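Keeping small stuff off the table: one big caddy or separate trays?
Home Organizing > Kitchen and Dining
Posted by Flynn Ellery, 11th June

We have one table and it gets used for everything. Meals, mail, homework, my sewing repairs. I want all the loose items (pens, tape, scissors, chargers, thread, stamps) to live in something I can pick up with one hand and move to the shelf before dinner. The shelf is 60 inches off the floor, so I would be lifting it to eye level every day.

I looked at a wire basket from Costus and a fabric bin, but thread spools and pens poke through the one and the other sags. Is plain plastic good enough, and will it mark the table? The top is bare wood with an oil finish and I don't want to ruin it.

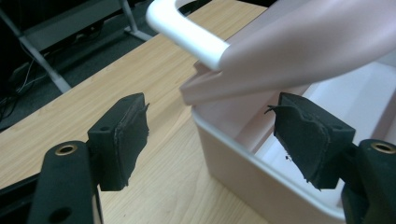
Plastic is what I'm leaning toward, mostly for the price. The store in Jimavville has them in several colors and my daughter has a strong opinion about which one. I like the pink one on the pale wood, and the thick rounded rim looks easy to get hold of. My worry is grit getting under it, as it sits right on the tabletop and would be pushed back and forth all day. Should I put something underneath? Also, do people divide up the inside or just throw everything in?

3 replies

Ward Baert
Plastic is fine. I have used the same plastic caddy on an oiled table for years and the caddy has never marked the wood. Grit does the marking, as you guessed. Wipe the bottom when you wipe the table and lift it when you move it. If you know your family will slide it anyway, stick felt pads on the corners. Wash the bottom with dish soap first and let it dry overnight or the pads come off in a week.

For the lift to the shelf, weight matters more than the material. Fill it, put it on a kitchen scale, and see how it feels at that height. Mine is 600 grams with everything in it and my mother can manage it. When it had two pairs of shears and a stapler in it she could not.

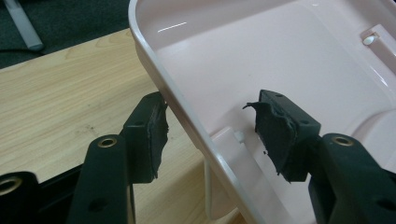
On dividing the inside, I would do it, but with loose cups so you can change your mind. Short jars or cut-down yogurt tubs work. Put pens and scissors upright in one, chargers in another with a rubber band on each cord, and thread in something with a lid. Anything flat, like stamps and envelopes, goes along the side. Leave one space empty for whatever turns up during the day, and clear that space on the weekend.

Don't buy one with a very low side if you are going to carry it up to a shelf. Things slide when it tips.

nkosi_1581
get two. one for the kids one for you. otherwise your scissors are gone

Arkalus
I went with separate trays and regretted it. Three trays meant three trips, so they stayed on the table. Now I use one container and a drawer for the sewing things I only need once a month. About the oil finish, check when it was last oiled. Mine was done in November and I put a box on it too early, and it left a dull outline that I had to rub out with more oil. Give it a few days to cure before anything sits on it.

Flynn Ellery
Thanks. One caddy, felt pads, and the sewing stuff goes in a drawer. The table was oiled last year so I should be okay there.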